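Lero Shelving Set: data card

Version 2, July 19, 2025
Maintained by Poppy Tindall
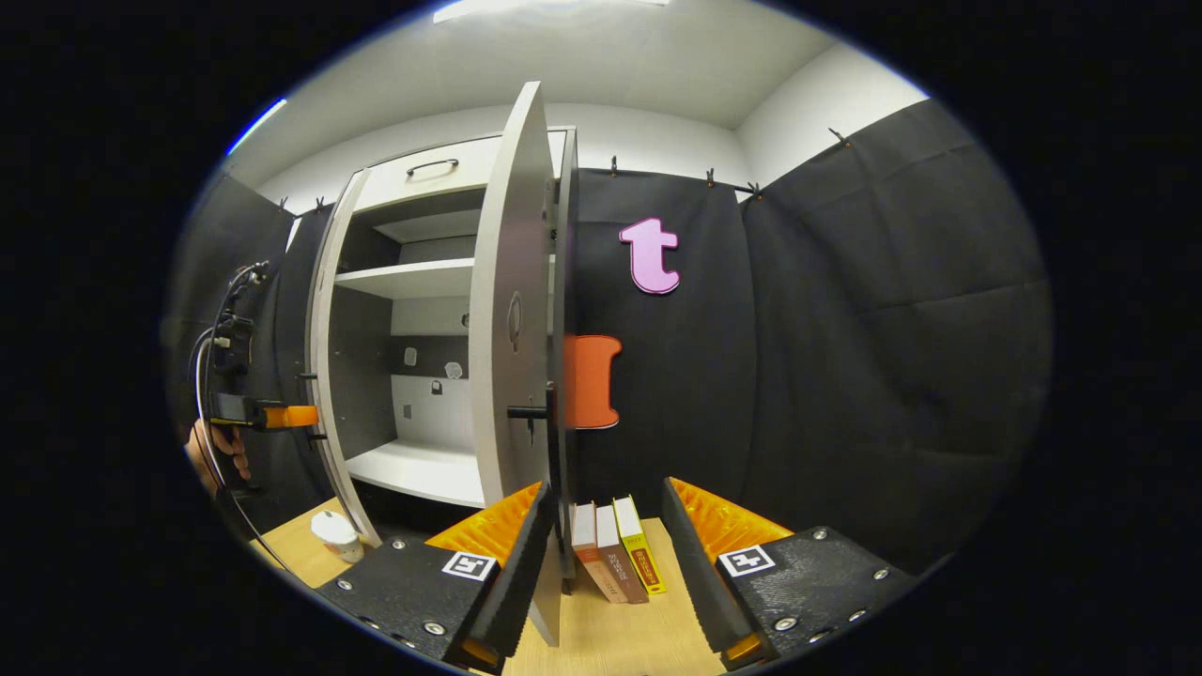 Lero is a collection of short recordings of books being put into and taken out of small household cabinets. It covers the placement of upright books on open shelves, the retrieval of named books from a shelf, and the opening and closing of cabinet doors before and after. It was assembled at the Wallthorpe site and extends the earlier Hidanum set, which covered drawers only.

Contents

The release holds 700 episodes. Of these, 500 are shelving episodes (books start on the tabletop and end in the cabinet) and the remaining 200 are retrieval episodes (books start in the cabinet and end on the tabletop). An episode involves up to 116 seconds of activity. Longer takes were dropped before release.

Furniture

The main cabinet is white, with a drawer at the top and open compartments with shelves below. The drawer has a dark metal bar handle. The doors open outward on both sides, and the right door has an oval recessed handle. The cabinet stands at the back of a light wooden tabletop. With the right door open, its lower edge reaches down to the tabletop, so books should be kept clear of the swing when a layout is set up.

The top drawer is not used in any Lero episode. Drawer tasks remain in Hidanum and have not been copied over.

Books

Books were bought secondhand in Tunstall and chosen for differences in spine color and thickness. Typical groups have a cream and orange spine, a brown spine and a yellow spine with dark lettering. Titles are not transcribed. The labels refer to a book by its spine color, and two books with the same main spine color never appear in one episode.

At the start of a shelving episode the books stand upright, side by side, spines outward. Books lying flat are recorded under the separate start condition "flat" and make up a minor part of the set.

Other items

Small tabletop items such as cups may be present. They are not targets and carry no labels. Colored letters on the black backdrop are also unlabeled.

Labels

Each episode has one text file with the following fields.

task: shelve or retrieve
start: upright or flat
target_shelf: upper, middle, bottom, or mixed
order: spine colors in the order the books were moved
doors: open or closed at the start
result: complete, partial, or failed

"Complete" means every book listed in the order field reached its target and stayed upright until the end of the episode. A book leaning against the side wall of the compartment counts as upright. A book leaning on another book counts as upright only if neither slides afterward. "Partial" means at least one listed book met the condition. All other outcomes are marked "failed".

In retrieve episodes target_shelf gives the shelf the books came from.

Splits

Training and test splits are made by book group. A group of books that appears in the test split does not appear in training. The cabinet is shared by both, so the splits do not measure performance on unfamiliar furniture.

Known issues

Brown and dark orange spines were confused in some early labels. Corrections were made by hand for version 2, but the order field should be checked before it is used for scoring.

Episodes marked "mixed" do not say which book went to which shelf. A per-book field is planned for September.

The doors field records the state of the pair. Episodes that start with one door open and one closed are entered as open.

Changes from version 1

Added the retrieval episodes.
Added the doors field.
Removed takes in which a book left the tabletop.
Renamed "lower" to "bottom" in target_shelf.

Contact

Send label corrections to Poppy Tindall with the episode number and the name of the field.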